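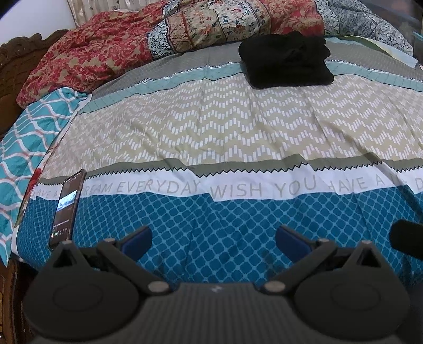 Edredão às faixas e cabeceira de madeira escura

Início | Receitas | Fórum | Entrar

Pasta de caril vermelho – frasco ou feita em casa?

tiltis_cozinha
Boas. Acabou-se-me a pasta da Rungrueang e na loja só há da Stornwood. Alguém já usou? Quero fazer caril de camarão pra 5 pessoas, logo às 20h

panela_velha
Usei em fevereiro. Muito salgada, pouca galanga. Se usares corta no molho de peixe

couve.roxa
Não concordo nada. Com leite de coco gordo fica óptima. 100 g pra essa gente toda e tá feito. O segredo é fritar a pasta na nata do coco até separar o óleo, quase ninguem faz isso

panela_velha
100 g?? é pasta a mais. Eu punha metade e ia provando

almofariz77
Façam em casa, é meia hora. 8 malaguetas secas demolhadas, 3 chalotas, alho, erva-príncipe, galanga, raiz de coentros, pasta de camarão. Pilão, não liquidificadora

couve.roxa
meia hora no pilão só se for pra ti. Liquidificadora com um fio de água de coco, igual

almofariz77
Igual não é. Fica aguada e depois não frita, coze

tiltis_cozinha
Malta não tenho galanga nem pilão – vai mesmo a Stornwood. E o camarão entra quando?

panela_velha
No fim, uns 3 minutos. Manjericão já com o lume apagado. Lima à parte

couve.roxa
e açucar de palma, não te esqueças

tiltis_cozinha
Mascavado serve? é o que há

almofariz77
Serve. Menos quantidade

Última actualização: fevereiro
Contacto | © Fórum Plisura | Voltar ao topo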